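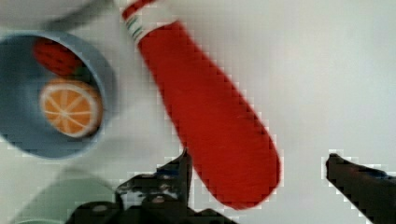

Mohandas Shenoy has designed measuring circuits for most of his working life, and he still draws the ground connections before he draws anything else. At Okudent, the small company in Clerkcombe where he is responsible for the analogue side, the new people receive the same lesson in their first week. "They connect every ground to the nearest copper and they are content," he told me. "Then the noise comes and they blame the amplifier." His own rule is that each return current has its own path, and all the paths meet at one point. For this he likes to compare with a slice of orange, such as the toy one in the blue bowl, where the white lines run from the peel and come together in the centre. "The segments are your circuits. They are neighbours, but each has its wall. If you remember the orange, you have understood the star ground."

I had asked to speak with him about the Isel, a board which reads thermocouples in bakery ovens. A thermocouple gives a very small voltage, and the motors and heaters near it give a very large disturbance. The first version of the board had on paper a common-mode rejection of 116 dB, and in the oven it was much worse. I wanted to know where the difference had gone.

"Into the input filter," he said. "We had two resistors and two capacitors, one pair on each input. The capacitors were of 5 per cent. So the two sides were not equal, and the disturbance which should cancel did not cancel. The amplifier cannot repair this, because for the amplifier it is already a signal."

Did he exchange them for better parts? Partly, he said. He also put a larger capacitor across the two inputs, so that the mismatch of the small ones has less weight. It is an old method and he does not claim it as his. It took nine days to find the fault and one afternoon to correct it.
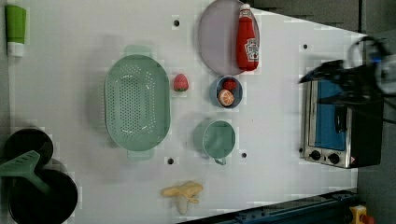
Reading time: 2 minutes

The next board has the name Ki and is planned for August. It will have the same front end but with a protection stage, which Shenoy had wanted already in the Isel. I asked if protection resistors do not bring their own noise.

"Of course they bring. You must calculate it and decide if you can live with it. For a thermocouple in an oven, I can live with it very well. For a strain gauge, I would think longer."

He has also a firm opinion about data sheets. He reads the graphs first, and the front page last. "On the front page is the best value, at one gain and one frequency. In the graphs you see what happens at your gain and your frequency." When a younger colleague shows him a new part, he asks at which frequency the rejection starts to fall, and often he must wait for the answer until after lunch.

Interview made in Clerkcombe, 02/04/2024.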